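Tips for building a hand-held gripper on the kitchen table

It took me most of the winter to get my gripper to the point where I enjoy using it, and a good deal of that time went on mistakes you needn't repeat. I've put down what helped, in no very strict order, and I've added to it since April whenever something new went wrong.

Clear the table properly before you start. I mean right down to the surface, with a tea towel spread out under wherever the small screws are going to be. I lost one down the back of the radiator in the first week and it's still there. An old muffin tin is lovely for sorting hardware, much better than saucers, which get knocked, or jam jar lids, which somebody will always want back.

If you belong to a shared workshop, do your drilling there and the fiddly assembly at home. Ours in Tukevthorpe has a good pillar drill and very poor light, so I do all the holes in one visit and carry everything back in a biscuit tin lined with kitchen roll. Ring ahead in the school holidays, as the drill gets booked up.

Print the arms slowly. I rushed my first pair and one of them split along the layers when I tightened it up, which was a sad sound at ten o'clock at night! The second pair took a whole evening and I've had no bother with them. I used the black filament from Trornine, spool number 2843 if they still number them that way, and dried it in a cool oven with the door ajar. Do check what your own filament can stand first, and keep the dinner well out of it.

Go gently with screws into plastic. Start each one by hand, turn it backwards until you feel it drop into the thread, and then forwards. Stop when it's snug. I must have ruined half a bag of perfectly good inserts (they come in bags of 100, thank goodness) before I learnt to put the big screwdriver away and use the little stubby one.

Fit both pads before you tighten either of them. Close the fingers slowly and see whether the tips come together evenly, then nip up the screws a little at a time, going from one side to the other – the same way you'd do the nuts on a car wheel. If one tip touches first, slacken it off and have another go. Sanding the pads to match is tempting, but you'll only end up sanding the other one as well.
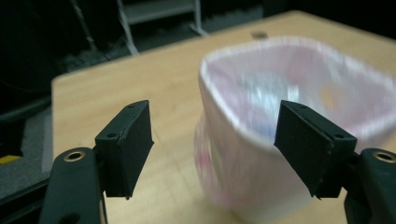
For practice, start with light things that don't mind being dropped. Rolled-up socks are ideal, and so are sponges and empty yoghurt pots. Leave eggs until you're feeling brave. I give myself 90 minutes at a stretch and then stop for a cup of tea, because a tired wrist makes you squeeze harder than you need to.

Wipe the pads with a damp cloth afterwards and let them dry before you put the gripper away. Flour is a nuisance, and so is anything sugary. Every so often, go round all the screws with your fingers to see if any have worked loose – mine do, usually the upper ones.

Lastly, keep a notebook. I call my gripper Masanja, and Masanja's book has a page for every change I've made, with the date and what I had to undo. The next job in it is a softer pair of pads, and I've a sheet of rubber from Prornow waiting in the drawer for when the evenings draw in.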